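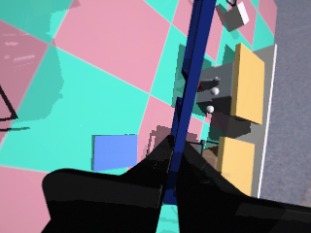 House Rules for the Simulated Bench: A Gallery

Posted by Nahom Gebremichael, 2022-08-16

Our simulation handbook at Flukance runs to 71 pages. Mesfin Nigatu wrote most of them and has read all of them, a club with one member. What follows is the gallery edition, for people who joined the Tekleab project in February and have been nodding politely ever since.

The rules apply to every rendered bench we run, including the ones you made at midnight and called "test_final." A bench in software can't pinch your thumb. It can still teach a controller terrible manners, which then get shipped to Stenham and performed on real shelving.

Wrist view

Rule 4: check the wrist view before you sign off a run. A blue bar running up between two black fingers is the sort of thing that looks tidy from across the room and gets complicated at close range. Log the bar, the fingers and whatever is near them. Do not write "looks fine." We have 682 entries that say "looks fine," and Mesfin can recite the ones that weren't.

Rule 5: shadows stay on. Yes, the render is faster without them. So is driving without looking.

Wide view

Rule 9: keep one view with the whole arm in it, elbow included. People watch the gripper and forget there is a great deal of robot behind it, in this case arching up over an orange block and a thin grey post. Clearance is measured for every link. The mountains are exempt.
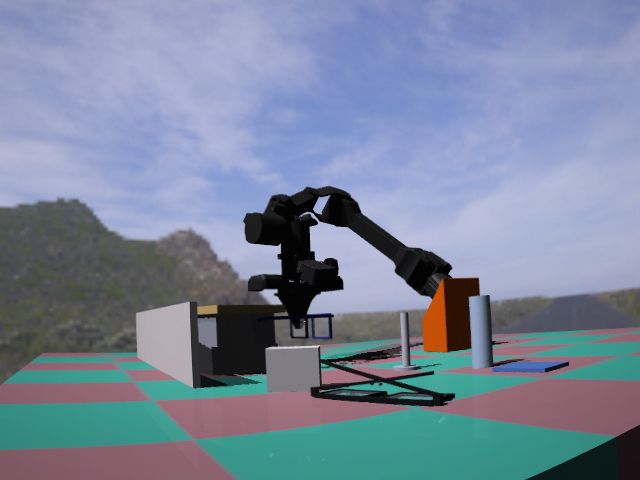

Before You Press Run

Name the scene. Write down the seed. Set the speed limit in the config file, where the next person can find it, and leave the copy on your desktop out of it. If you change the floor, say so in the log, even if you feel the new checkers speak for themselves.

Rule 17 covers snacks near the workstation and remains under appeal.

Comments (3)

bostafan: We adopted Rule 4 at Bosta after reading the long version. Morale is down, logs are excellent.

M. Nigatu: It is 71 pages with the appendix. Please read the appendix.

k_ruiz: Does Rule 9 apply if the arm is parked the whole time? Asking for a run I already submitted.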